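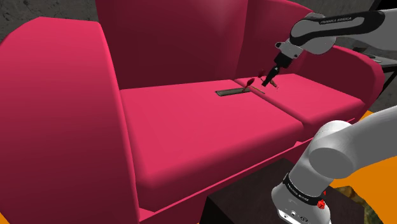

June, notebook, Nirnlow trial

Second week on the Nirnlow evaluation license. Pádraig set it up on the bench machine before he left for the Ultunach site, so I have the seat to myself until he gets back. Notes below are for him and for Gráinne Sheehan, who has to decide whether we pay for it.

What we're testing: the household scene pack plus the grasp scripting add-on. Vendor is Lebrun. The pack loads a furnished room, puts a Franka in it, and drops small objects on whatever surface you name. I picked the sofa as the surface, because our own scenes are all tabletops and we have nothing with cushions.

Morning. Install was fine. License server timed out once, second try OK. The sofa scene loads in 65 seconds from cold. Reload after a reset is much faster, didn't time it.

Arm model looks right to me. Joint limits match the numbers we already use. The gripper is the stock parallel one. I tried to swap in our long fingers and the importer took the mesh but ignored the collision shape, so they passed straight through the cushion. Wrote to Lebrun support.

Objects. The wine glass will not stay upright on the cushions. It goes over on spawn almost every time and ends up near the seam between the two seats. Fine for us, a tipped glass is a harder pick and we want those. But the docs say spawn is "upright unless set otherwise" and that is only true on hard surfaces. Needs a line in our setup sheet.

The cushions are rigid bodies. Gráinne asked about this in particular. There is no give at all, the surface is shaped like a cushion and behaves like a board. Clorex has a soft body option in theirs, but it ran so slowly on this machine in the spring that we gave up on it. Pádraig's opinion then was that rigid is good enough for approach planning and useless for contact. I agree with him.

Grasp runs, straight-down approach, fingers open, default speed:
- small translucent object on the right seat: 5 picks out of 7
- wine glass, on its side, by the stem: 4 out of 7
- flat dark piece at the back by the backrest: not tried, there's no edge to get a finger under

Both misses on the translucent one were the same thing. Fingers came down slightly to one side and pushed it. I had the wrong offset in the script for the first set, so I don't blame the product for those. The glass misses were mostly slip. Friction default is low. It can be changed per object but not per material, so you end up editing every object file by hand. Annoying.

Watch out for the side table next to the base. The planner doesn't count it as an obstacle unless you tick it in the scene tree. Mine was unticked and the elbow went through the corner on a wide return move. No error and no warning in the log. I'd call that a bug.

Rendering is plain but good enough to see what the fingers are doing. Shading on the sofa is soft and the seam reads clearly. Floor and rug textures are coarse up close.

To do
Rerun the glass with friction raised.
Get an answer on the finger collision shape before the trial runs out.
Ask Pádraig if he still has the Clorex logs.
Try the same objects on the gray table behind the sofa, to see if the upright spawn holds there.

Leaning yes on the scene pack, no on the scripting add-on. Our own scripts do the same job.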